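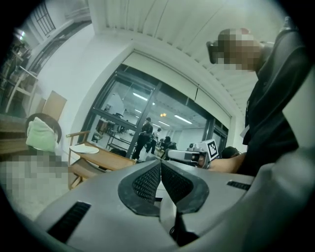 Budgeting for hand-held grippers

Budgeting for hand-held grippers is the part of robot project planning that covers the tools people carry to show a task by hand, along with everything needed to keep those tools running. It's a surprisingly fun corner of automation buying, as a small group can get going without owning a robot arm at all!

Main costs

A typical plan lists the gripper bodies first, then cameras, printed square markers, cables, memory cards and spare finger pads. Pads with a textured grip wear down and are usually ordered in bulk. Furniture is often left out of early drafts, though a plain table and a shelving unit are enough for many household tasks (and secondhand ones do nicely).

The Clerkby plan

One well-liked model is the spending plan drawn up at Clerkby for its Nurach project. It allowed $352 for each gripper body from Brorkis and $654 for a shared kit of spares, with five grippers in the first order. A further sum of over $1,000 was held back for storage drives, a line that had been missing until September. The final version is dated November 3, 2021.

Buying or printing

Grippers may be bought assembled or printed in-house. Printing is cheaper per piece and wonderfully easy to repair, but it ties up staff time. Dobson, a parts supplier, sells half-built sets that fall between the two.

Timing

Cameras tend to have the longest wait and are ordered first. Markers can be printed the same afternoon they are needed.

See also

Robot leasing
Spare parts planning
Workcell layout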